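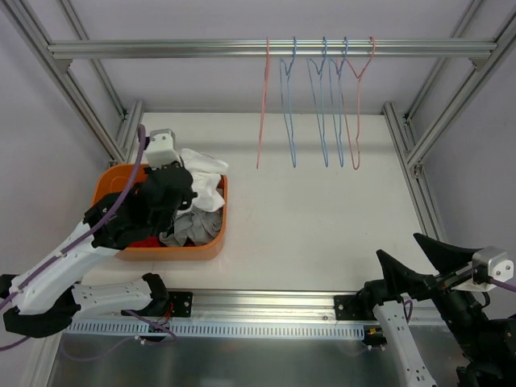
Chapter 7
Chores: What the Machines Can and Can't Do Yet

Every few months a company announces that housework is nearly over. The announcement usually comes with a short film. A machine picks up a shirt, the shirt gets folded or hung, and the film ends. What the film leaves out is most of the job.

Take laundry, the chore we will return to throughout this chapter. A person putting away clean clothes reaches into a pile, finds an edge, and pulls. If two things come up together, one gets shaken loose. An inside-out sleeve is fixed without a pause in the conversation. None of this feels like skill, and few of us could write down how we do it. Engineers who have tried to write it down have mostly given up and turned to showing machines how it's done, over and over, and hoping the lesson carries to the next pile.

Sometimes it does carry. The research group at Lastier, whose work is covered in Section 7.2, ran 691 trials in which a pair of arms had to take one garment from a basket and get it onto a hanger. The group reported a success rate of 80 percent, and the number was repeated widely. Read the method before you repeat it. The clothes came from a fixed set. A person refilled the basket between runs. A trial in which the machine lifted two garments at once was thrown out and started over, and those runs do not appear in the total.

Eighty percent also means something different in a house than it does in a report. One shirt in five on the floor is a bad helper. You would have to stay in the room, and if you are staying in the room you may as well hang the shirts.

Shop floors tell a similar story with better lighting. The Zellmont plant, our main case in Section 7.4, bought machines to sort and hang finished coats. They work well on one style of coat. When the style changes, a technician spends most of a shift getting them going again, and workers hang coats by hand until then. The plant handles 2,000 coats a day in its busy season, and management has kept the hand line open.

This chapter does not argue that the work is hopeless. Cheap arms have put the problem within reach of small labs, and some of the results would have been hard to believe when your instructors were students. The argument is narrower: a machine that can do a chore once, on a table set up for it, has not yet learned the chore.

As you read, keep a list of every claim that depends on how the work was set up. You will need it for the exercise on the Zellmont figures.

Key terms: deformable object, grasp, reset, success rate, hand line

7.1 Why cloth is hard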